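On March 9, Dougal Shearer wrote:

> Did anyone catch the Imness game? I only saw the score
> and I can't work out how we let a lead like that go.
> Also, is the van leaving from Dunbar again for the next one?

Hi Dougal, hi all,

I was there, up in the cheap seats with a terrible pretzel, and I'm still hoarse! We were up 40 to 31 at the half and it felt easy. Fereditz had hit four threes and their zone couldn't find him at all. Then they went to a full-court press and we threw the ball away on three straight trips (I had my hands over my eyes for the third one). Final was 64-60, them.
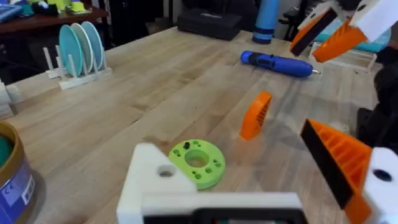 Lime-green ring on the butcher block

The part that bugs me is the free throws — we left nine points at the line, and you don't win on the road doing that. Coach sat Verano with four fouls and kept him sitting way too long, if you ask me. My brother-in-law disagrees and we argued about it the whole drive home.

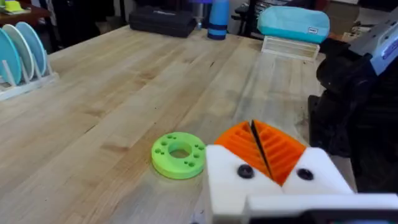
Green ring again, orange gripper pads at right

As for the van, yes, Dunbar again, same lot behind the bank. Bring cash for gas, and if you want to sit together tell me early this time, please. Tickets are in section 164, which is a climb but you can see the whole floor.

Anybody have the second half recorded? I want to watch that press again, slowly, with a beer.

Go team,
Marcy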